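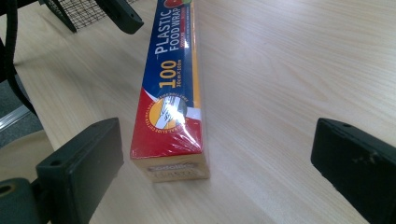 Cling film: the questions we get asked

Most of what gets said about food wrap is said by people selling it, or by people selling whatever is meant to replace it. This page collects the questions readers of the Zanow kitchen pages send in most often, with answers from someone who has bought a lot of the stuff and has stopped believing the front of the box. Take the front of the box as a starting point. You get PLASTIC FOOD WRAP in big white capitals on blue, a bold yellow 100 under it, a bit of red tomato, and then print so small you'd want a magnifying glass. The number is large and the terms are tiny, and that's a fair picture of how the whole aisle works. Prices change, so I've mostly left them out.

Is a big roll really better value than a small one?

Usually, but do the sum. Divide the price by the length in metres and compare that figure, not the size of the box. Then look at the width, which people forget. A narrower roll of the same length has less film in it, and if it won't reach across your mixing bowl you'll be using two strips every time.

I once worked out the cost of a Starnar multi-buy on the back of a receipt in the shop. It was dearer per metre than the single roll on the shelf below. The sign was bright and the sum wasn't hard, but I doubt many people did it.

Does a 100 metre roll contain 100 metres?

I'd assume it's near enough, and I can't prove it either way without unrolling one down the street. What I can say is that the metres you buy and the metres you use are different amounts. Some will be lost to bad starts, some will stick to itself in a ball, and the last bit always seems to come off the tube in ribbons. If a roll runs out sooner than you expected, I'd look at the cutter before accusing the manufacturer.

What does "extra strong" mean?

Ask the maker what it's stronger than. If the box doesn't say, treat it as decoration. Thickness would be a useful thing to print, and when it's given at all it tends to be at the back, in very small letters. A thicker film does tear less when you pull it over a sharp edge, but it often clings less willingly too. For covering a bowl of leftovers I can't see that strength matters much.

Why won't it stick to my bowl?

Check the rim first. Film likes a smooth, dry, clean surface, and it will sulk on anything greasy, dusty or damp. Glass and glazed china are the easiest. Plastic tubs are hit and miss, and wood is hopeless. Wipe the rim with a dry tea towel and pull the film tight across before pressing it down the sides.

If it still won't hold, it may be the film. Some kinds cling a good deal better than others, and the packaging rarely admits to being one of the others. Buy one roll of a brand before you buy four.

Should I keep the roll in the fridge or freezer?

This tip goes round every year or so. The idea is that cold film is easier to handle and doesn't grab itself. I tried it for most of February with a Fodor roll and I think there was a slight improvement for the first few seconds out of the door. After that it was an ordinary roll with a soggy box. Try it if you've room, but I wouldn't give up the shelf.

How do I find the end when it's vanished back onto the roll?

Run a clean, dry fingertip round the roll, along the whole width, until you feel a ridge. Then dab at the ridge with a piece of sticky tape and lift. Start in the middle and work outwards. Picking at a corner with a fingernail is how you end up with a thin strip going round and round for ever.

Holding the roll up to a window helps. A toothbrush is often recommended and did nothing for me.

Do those push-in tabs on the ends of the box work?

On some boxes, yes. They're meant to be pressed inwards so that they hold the tube in place and stop the roll jumping out when you pull. Look at both ends of yours. If there are perforated tabs, push them in. If there aren't, don't invent some with a pair of scissors, as I did, or the end of the box will give up altogether.

Are the plastic dispensers worth the money?

I have my doubts. The Erovetti one on our counter has a sliding cutter, and I'll admit the cut is clean. It's also awkward to load, takes up more of the worktop than a box does, and has to be washed. A reader wrote in to say hers had managed 200 cuts without trouble, and good luck to her. Mine began snagging well before I'd have reached that.

A decent box with a sharp edge does the same job. Hold the box firmly, pull out what you need, and tear with a downward twist starting at one side — not straight up from the middle.

The listing has over 3000 good reviews. Doesn't that settle it?

It settles that plenty of people clicked on some stars. I read through 20 of them for one well-known listing and found people praising the delivery, the colour of the box, and in one case a set of freezer bags. Hardly any had got to the end of the roll, and the end of the roll is where the trouble starts. Read the middling ones. Three-star reviewers have generally used the thing.

Can I put it in the microwave?

Only if the box says so, and then only the way the box says. The usual advice is to keep it clear of the food and leave a corner open for steam. I don't trust "microwave safe" printed as a badge with no instructions beside it. A plate turned upside down over the bowl works perfectly well, provided you take it off with oven gloves.

Keep it out of the conventional oven. There are cooks who'll tell you theirs is fine at low temperatures. They're welcome to it.

Is it all right touching cheese or fatty meat?

Again, read the small print. Some films are marked as suitable for all foods and some carry a warning about high-fat ones. If the box is silent, or printed so badly you can't tell, put the food in a dish and cover the dish so the film sits above it. With cheese I've gone back to greaseproof paper anyway. The cheese sweats less.

Should I switch to beeswax wraps, then?

They're pleasant to use and they're good on half a lemon or the cut end of a loaf. They don't like heat and shouldn't go near raw meat. Whether they save you money depends on how long they last, and the claims I've seen on that front vary wildly. One seller promised me 579 uses. I'd love to know who sat there counting, and why they stopped at that one.

Before spending anything, look at what's already in the cupboard. Most bowls can be covered with a plate. Most leftovers fit in a tub with a lid, assuming you can find the lid.

Can it go in the recycling?

Don't assume so. Many household collections won't take film, and a symbol on the outer packaging may refer only to the cardboard. Check what your own council says. Flatten the box and take off the metal or plastic cutting strip if it has one, minding your fingers.

The clear shrink-wrap on a new box is a separate matter, and I've yet to hear a good case for it. It's film, wrapped round a box of film, and at my end it goes in the bin the moment it's off.

Which one do you buy?

Whichever is cheapest per metre, in a width that covers my biggest bowl, with a cutter that looks sharp and a box stiff enough to survive the drawer. That has meant four different brands in the last few years. If one of them impresses me I'll add it to this page.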